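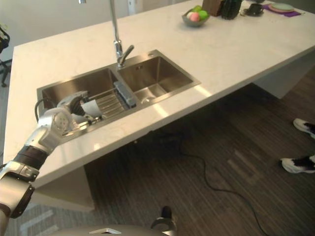
Adjunto 1: cámara de cabeza, mano izquierda con la taza sobre el escurridor.

Asunto: la mano izquierda no suelta la taza en el escurridor
Abierto por: Lesego Shabalala
Asignado a: Elin Foulkes
Equipo: unidad Ernley, cocina de pruebas
Prioridad: media (ver nota de seguridad)

Hola, Elin. Abro ticket nuevo porque el anterior lo cerramos demasiado alegremente, y la culpa es mía. La tarea es la de siempre: coger la taza blanca, llevarla al escurridor de la pila izquierda, soltarla y retirar el brazo. Hasta el "llevarla" todo de maravilla. Luego llega el momento de abrir los dedos y... nada. Se queda ahí, con la taza inclinada encima de las varillas, hasta que a los 25 segundos salta el tiempo máximo y el brazo se va a reposo ¡con la taza todavía en la mano!

Me pasó en 13 de los 60 intentos del sábado. No le veo patrón por hora ni por batería. Con los platos no falla nunca.

Lo que ya he probado:
Reiniciar el controlador de la mano. Igual.
Recalibrar los dedos con la rutina larga. Mejoró un rato (o eso quise creer) y volvió.
Bajar la fuerza de agarre a la mitad. Peor, se le cayó una taza en la pila. Adiós, taza.
Cambiar a la versión anterior del planificador de Sterketel. Igual.

Nota de seguridad: en uno de los fallos el brazo se retiró más rápido de lo normal y Pieter Shezi, que estaba al lado de la isla, tuvo que echarse atrás. No le tocó, pero pulsó la parada de emergencia y bien hecho. Desde entonces trabajamos con la velocidad limitada a 300 mm/s y yo no la subiría hasta entender esto.

Respuesta de Elin Foulkes, 11:40
¡Gracias por el detalle! Mírame una cosa en el registro: ¿llega la señal de contacto del escurridor antes de la orden de abrir? Si la taza va muy ladeada puede que el borde no apoye y la mano siga esperando.

Lesego Shabalala, 13:05
Pues tiene toda la pinta. En los 13 fallos no hay contacto registrado, y en los buenos que he revisado sí. He cambiado la inclinación de llegada para que baje más derecha y de momento llevo 25 seguidas sin quedarse colgada. Estoy contenta, pero no cierro todavía.

Quedan dos cosas. El tiempo máximo no debería mandar el brazo a reposo con algo agarrado, eso se lo paso a Hendrik Van der Merwe. Y necesito que alguien de Prudura me confirme si el umbral de contacto se puede tocar sin recalibrar la muñeca entera.

Estado: en observación. Velocidad limitada hasta nuevo aviso.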